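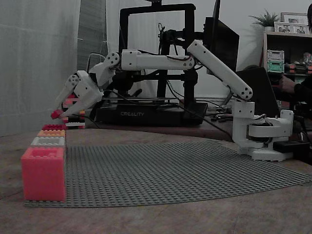
The Juška printed arm with a red brick between its fingers.

Members may now reserve the Juška tabletop arm kit through the Trarkcombe equipment loan service. The kit is supplied by Cleveo as a set of printed parts, motors and wiring, with an assembly guide and a license for the Gridico control software. Loans run for 20 days and may be renewed once. A refundable deposit of $100 is payable at collection.
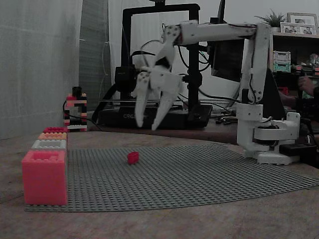 Gridico is the part of the kit on which most members have asked for guidance. The software stores positions taught by hand and plays them back in order, and a first routine can be prepared in nearly 15 minutes. Rokeya Marikar, who reviewed the kit for the service, recommends starting with a single small brick on a studded baseplate, as in the setup shown, before trying a stack. She found the written guide clear on assembly but thin on calibration, and an added sheet on that subject is now packed with each kit.

Printed spare fingers may be ordered in advance. Borrowers should return all screws and cables in the bag provided. Requests for October should be addressed to Pieter Vanhove at the loans desk, stating the preferred collection time and whether a laptop is also needed.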